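Ticket: Ebook edition – missing letters in body text, footnotes jumping to the wrong chapter
Queue: Fokow Press, digital editions
Product: Bralton (political essays, second edition), ebook and sample PDF
Status: Resolved, one item carried over
Priority: Raised from normal to high in March

Reported problem

Readers who bought the ebook from our own shop say that letters are missing from the text. "Conflict" shows as "con ict", "office" as "o ce" and "first" as "rst". The gap is sometimes a blank space and sometimes nothing at all. The same fault is in the free sample PDF, but only when text is copied out of it. On screen and on paper the PDF looks right.

A second complaint came in on the same thread. In the chapter on rent strikes, tapping a footnote number takes the reader to the notes for the chapter on water privatisation.

The print edition is not affected. Print run was 3000 and no returns have been logged for this reason.

Checks made

Opened the ebook on a phone, a tablet and the desktop reader. Missing letters on all three. Changing the reader's font makes no difference, so the letters are absent from the file and it is not a display problem.

Searched the text for "con ict". Found in most chapters, including the introduction and the back cover copy. Searched for "conflict" spelt properly and found it only in the chapter titles and the index.

Compared with the author's last manuscript. Manuscript is clean.

Asked the shop whether their upload step changes the file. They say it does not. Downloaded our own copy from the shop and compared it with the one we sent. Identical.
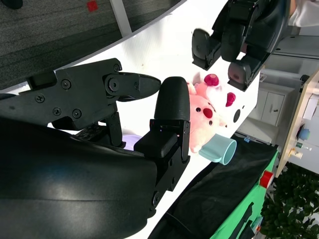 Gripper and fingertip, close up.

Cause, part one

The fault is in the ligatures. The typesetter used Skunau for the body text, and that font has single joined characters for fi, fl, ff and ffi. The export from the layout file to PDF kept the shapes but dropped the information saying which letters they stand for. The ebook was then made from the PDF and not from the layout file, so every joined pair was lost on the way. Chapter titles are set in a different font with no joined characters, and the index was typed in separately, which explains why both survived.

First edition was made from the layout file and does not have the fault. The change of method for the second edition was not written down anywhere we could find.

Fix, first attempt

Ran a search and replace on the ebook using a list of common words. This caught most cases but made new mistakes. "Rst" became "first" correctly, but "re" was changed to "fire" in places where it was a real "re", including the heading "Notes re the 2 conferences". The word "ight" could be "fight" or "flight" and the list always picked "fight", which changed the meaning of a sentence about capital leaving a country. Attempt abandoned and file restored from backup.

Fix, second attempt

Went back to the layout file. Turned off ligatures in the body style, exported again and built the ebook straight from the layout. Letters all present. Line breaks in the PDF moved slightly and two chapters grew by a line, so the page numbers were checked against the index. No entries needed changing.

Ran the spelling check on the new file against British English. 300 queries, nearly all of them names, acronyms and quoted slogans. None was a missing letter.

Cause, part two

The footnote problem is separate. Notes restart at 1 in each chapter, and the conversion had given the same link name to every note with the same number. Most readers' apps coped by guessing the nearest one. The rent strikes chapter was moved forward late in editing and its notes were left where they had been, at the back of the book, so the guess was wrong there.

Link names now include the chapter number. All notes in the rent strikes and water chapters tapped by hand, there and back. Other chapters tested with the link checker, which found no repeats. The notes section has also been put into the new chapter order.

Release

New ebook sent to the shop at 4.30pm and live by the next morning. The shop confirmed that 800 copies of the faulty file had been sold. Those buyers have been emailed a fresh download link – old links now point to the corrected file as well, so anyone who missed the email will still get it.

Sample PDF replaced on our site and on the Picard reading group page, which had its own copy.

Still open

Library copies. The library supplier takes new files on its own timetable and has not given a date. Moved to a new ticket so that this one can be closed.

Added to the conversion notes: build from the layout file, ligatures off in the body style, search for " ict" and " rst" before sending.

Closed.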